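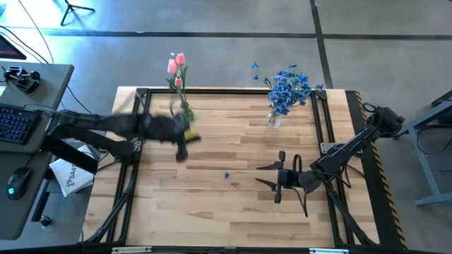 La tulipe est une fleur qui bouge, et c'est pour cela que la fleuriste de Wornano, à Kurnport, l'aime plus que toutes les autres. Elle en parle avec les mains, en penchant la tête pour imiter la tige qui cherche la fenêtre, et l'on comprend assez vite qu'on ne repartira pas dans la demi-heure prévue. Le bois lui tient presque autant à cœur : les lattes claires et miel qui alternent d'un bout à l'autre du plateau, sous les deux compositions, lui semblent le meilleur fond possible pour des fleurs. « Une nappe, c'est joli, mais on regarde la nappe. Avec un bois comme celui-là, avec toutes ces bandes, l'œil se promène et revient toujours au bouquet ! »

Accueil Rencontres Fleurs Maison Carnet d'adresses Contact

Elle compose des bouquets depuis 13 ans. Avant, elle vendait des luminaires, un métier qu'elle dit avoir aimé et auquel elle doit une manie : avant de poser un vase quelque part, elle regarde d'où vient la lumière. « Une tulipe continue de pousser une fois coupée. Vous la laissez bien droite le soir, le lendemain elle a pris un ou deux centimètres et elle est partie vers la vitre. Il y a des clients que ça désespère. Moi, ça m'enchante, je descends exprès le matin pour voir ce qu'elles ont fabriqué. »

Faut-il les laisser faire ? Oui, dit-elle, et sans hésiter, sauf pour un repas où chacun doit voir son voisin. Dans ce cas, elle coupe court et serre les tiges au pied, de façon que le bouquet s'ouvre seulement à la hauteur des fleurs. Elle conseille aussi de tourner le vase d'un quart de tour chaque jour. C'est un geste qu'elle fait en passant, avec le torchon sur l'épaule, et qu'elle oublie une fois sur deux. « Et quand j'oublie, c'est souvent plus beau. »

Sur l'eau, elle est intarissable. Peu d'eau, d'abord : quelques centimètres suffisent aux tulipes, dont les tiges ramollissent si elles trempent trop haut. De l'eau froide, changée tous les deux jours. Un vase lavé au savon, rincé deux fois, et jamais « juste passé sous le robinet ». Elle a essayé le sucre, l'aspirine, la pièce de monnaie, la goutte de javel de sa grand-mère. De tout cela, elle n'a gardé que le couteau bien aiguisé. « Les ciseaux de cuisine écrasent la tige. Un couteau, une coupe nette, et vous gagnez deux jours. Deux jours de tulipes, c'est énorme ! »

Nous lui demandons pourquoi deux compositions sur une même table, quand une seule ferait bien l'affaire. Elle rit. L'idée lui vient de Skyrme, où elle a fait son apprentissage chez un fleuriste qui ne livrait jamais un bouquet seul dans une salle à manger. « Il disait que deux bouquets, ça se parle. Au début je trouvais ça un peu précieux, et puis j'ai essayé chez moi. Il ne faut surtout pas des jumeaux. Je fais le premier avec ce que j'ai de plus beau, et le second avec ce qui reste, et c'est toujours le second qu'on me demande. » Elle les met volontiers du même côté du plateau, l'un près de l'autre, pour garder de la place devant soi. Une table où l'on ne peut plus ni écrire ni éplucher des carottes est pour elle une table perdue.

Reste la question du bois, que l'on nous pose souvent par courrier. Comment vivre avec des vases sur un plateau en lamelles sans le couvrir de ronds ? Elle se penche, passe le plat de la main dans le sens du fil, et reprend le sujet depuis le début. Le fond du vase s'essuie avant d'être posé, chaque fois. Une goutte épongée tout de suite ne laisse rien ; la même goutte oubliée sous un vase pendant une semaine laisse un cercle gris. Pour ces cercles-là, elle ponce très légèrement, toujours dans le sens des lattes, puis elle huile. Deux couches fines, au chiffon, avec une nuit entre les deux.

« Les gens ont peur de l'huile, ils en mettent des litres ou ils n'en mettent pas du tout. Il en faut une noisette ! On frotte, on attend un quart d'heure, on essuie ce que le bois n'a pas bu. Et là, les bandes foncées ressortent, les claires se réchauffent, on dirait qu'on a changé de meuble. » Elle le fait en janvier, quand la boutique est calme, et elle recommence à la fin de l'été si le plateau a l'air d'avoir soif. L'éponge, elle la veut douce, à peine humide, bien essorée. Le côté qui gratte est interdit de séjour.

Ses tulipes viennent pour la plupart de Nirnia, d'un champ qu'elle connaît par cœur et où elle va choisir elle-même les variétés. Elle y reste trop longtemps et rentre avec des bottes impossibles à mettre dans le couloir. Elle aime les perroquets, « toutes déchirées, magnifiques », les fleurs de lis aux pétales pointus, et les simples, auxquelles elle revient toujours en fin de saison. Quand il n'y en a plus, elle n'en fait pas venir de loin. Elle passe aux pivoines, puis aux dahlias, et elle attend.

Elle tient pourtant à fleurir sa table les 52 semaines de l'année. En novembre, ce sera une branche de hêtre, trois graminées, un hortensia séché. « Un bouquet n'a pas besoin d'être cher. Il a besoin qu'on le regarde en buvant son café. » Le sien refroidit d'ailleurs depuis un bon moment. Elle se lève, fait pivoter un vase d'un quart de tour, recule, le remet comme il était, et nous demande si nous avons le temps de voir les renoncules.

À lire aussi
Renoncules : les garder dix jours en vase
Huile ou cire, que choisir pour un plateau en bois ?
Une promenade dans les champs de Nirnia
Skyrme côté jardins

Ce site utilise des cookies pour mesurer sa fréquentation. Accepter Refuser Personnaliser mes choix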